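From: Danica Stojanovska
To: zetden-methods list
Subject: Re: [zetden-methods] grasp offset on tip boxes, sim vs. bench
Month: November

Iman Bouzid wrote:

> I reran the box transfer task with the November checkpoint and I get
> numbers I can't square with the table in the draft. The draft says
> 98 percent over the held-out set. On my machine the plate transfers
> match, but the box transfers come out lower, and nearly every failure
> is the same one: the box is lifted, then yaws in the fingers on the
> way over and lands crooked in the nest. Plates never do this.
>
> Two questions. Was the box height randomized in training or only the
> position? And is the grasp point taken from the labware definition or
> predicted by the policy? The draft can be read either way.
>
> Also, section 4 says 3,000 episodes and the manifest lists 2,088. Which
> one is right?
>
> Iman

Iman,

Taking the last one first, because it is the easy one. Both numbers are right and the draft is badly worded. We generated 3,000 episodes. The filter removed every episode in which the planner's own demonstration ended with the object more than the tolerance away from its nest, and 2,088 were left. Only those were used for training. Arben will change section 4 to give both numbers and say what the filter does.

On the grasp point: it is predicted. The labware definition supplies the footprint and the nominal height, and these go in as part of the observation. The policy outputs the full gripper pose, including the height at which the fingers close. An earlier version took the height straight from the definition and only predicted x, y and yaw. That is the version described in the internal note from Grernivska, and I suspect some of its wording survived into the draft.

On randomization: position and yaw of every item were randomized, as were wall color, floor pattern, table surface and lighting. Height was not. Each labware type kept its nominal height through the whole set. I think this is the source of what you are seeing, with one addition. The plates are thin, so a grasp height error of a few millimeters still puts the finger pads across most of the side wall. On a box the same error moves the contact line well off the center of mass, and the linkage fingers have enough play that the box can turn during the lateral move.

I checked this by replaying 20 of the failed box episodes from your log with the predicted x, y and yaw left alone and the closing height overwritten with the correct one. All but one went through. The remaining failure is a collision with the liquid handler's guard rail and has nothing to do with the grasp. 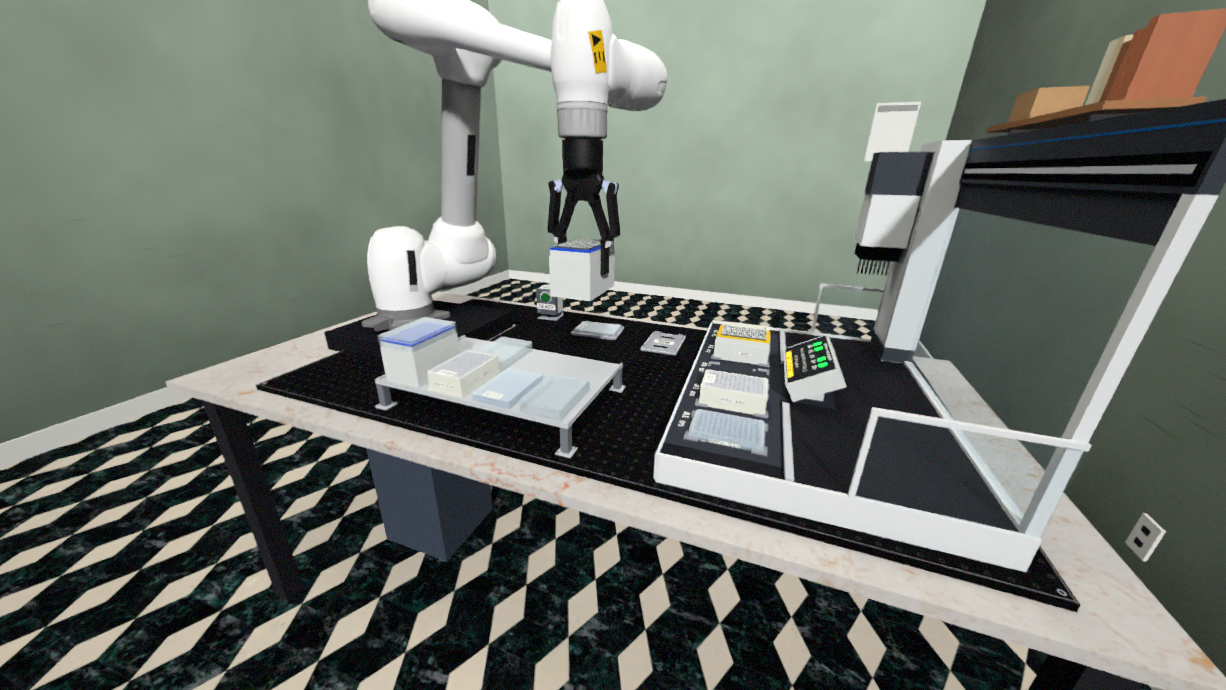
The lift itself tells you very little, since the success signal for that stage only tests whether the object has cleared the surface by the threshold. A box held too low passes it. We should add a second test at the end of the lift that compares object yaw with gripper yaw, and repeat the comparison just before release. Both values are already in the state vector, so the change is small and old logs can be rescored without rerunning anything.

What I propose for the next round:

Randomize box height during generation, keeping the definition in the observation consistent with the sampled value. Plates can stay as they are.

Report plate and box transfers on separate lines in the results table. The pooled figure hides the problem, as the held-out set is mostly plates.

Leave the filter tolerance alone until we have the new numbers. If we change both, we won't know which one moved the result.

Lumturie asked off list whether finger friction should be raised in the simulator. I would prefer not to. The present value came from pull tests on the Drandomdale bench, and raising it would make the slip go away in simulation and leave it on the hardware.

One thing I need from you: please send the solver step size your runs used. The Moriarty nodes default to a coarser step than ours, and coarse stepping makes contact on thin pads noisier. I don't expect it to explain the whole gap, but the two sets of runs should use the same setting before we put them in one table.

The replay script is in the tools directory of the shared branch. It takes the log path and the name of the field to overwrite.

Danica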